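Let the Guest Cut the Onions

12/16/22

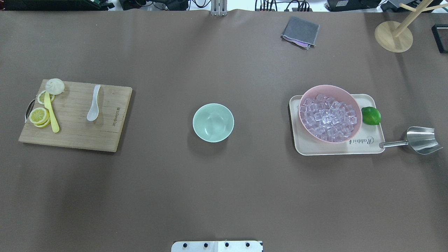
A cutting board, a small bowl and a tray of ice on a brown table covering.

When I moved to Sarnitz 14 years ago, people were very kind to me, and I was often lonely in their houses. They invited me for dinner, they took my coat, and they told me to sit. I sat. From the kitchen I could hear talking and laughing, and I looked at the books on the shelf.

In my opinion this is a mistake of politeness. We believe a guest must not work. But a guest who has no work must make conversation, and in a new language conversation is the hardest work of all. I would gladly have peeled 20 potatoes to avoid one question about my plans.

The first house where I felt at home was on the Perent road. The mother gave me a knife and two onions before I had said my name correctly. I cut them too thick, and she told me so. After this I could speak.

I know some guests are tired and want only the chair. Then give them the chair. But please ask first, and have a second knife ready. My own visitors now complain that they must wash the salad, and still they stay until midnight.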